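Handheld Gripper Sessions: House Rules in Practice
Grindale workshop gallery, updated February 17, 2020

These pages collect the working rules for the handheld gripper stations at Grindale. The rules were drafted by Bence Vida and Ákos Fülöp in January and apply to everyone who records demonstrations for the Gellero project, visitors from Drukberg included. The full text is on the notice board by the door. What follows is the short form, for people who want to see a station and read the main points before their first shift.

A session is 13 demonstrations, followed by a break. Operators may stop sooner if their hands or wrists get tired, and the unfinished set is logged as it stands. We do not make up missing runs at the end of the day.

Both grippers are held for the whole demonstration, even when one of them has nothing to do. Keep the idle one above the table and pointed in toward the work. Setting it down halfway through changes what the recording shows, and a run like that has to be marked as interrupted.
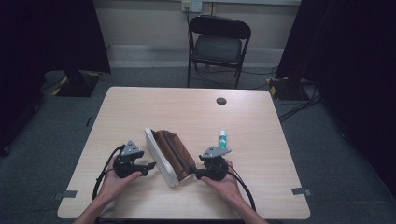 Cables need checking before each set. They should have enough slack for a full reach to the far side of the table, and no loop should be able to catch on a chair or a sleeve. If a cable pulls during a run, finish the movement slowly, put the grippers down and fix it before starting again.

Tape marks on the table and floor stay where they are. They show where the table belongs, and a table that has been bumped goes back to the marks before anyone records. Replace worn tape one piece at a time — never lift all of it at once.

Jaws close on an object only as far as the grip requires. Soft goods and thin-walled containers are easy to crush, and a crushed item is taken out of use and written down. Simon, our logging sheet, has a column for it.

Failed runs are kept. A dropped or missed object is part of the record and gets the label "fail" with a short note. Of the 2,635 runs logged so far, about 200 carry that label, and we would like operators to use it without hesitation.

Two people sign off each station at the end of a shift, one of them the operator. Check the jaws for wear, wipe the handles and coil the cables loosely. Questions about the rules go to Ákos Fülöp, and requests for changes go to Bence Vida in writing.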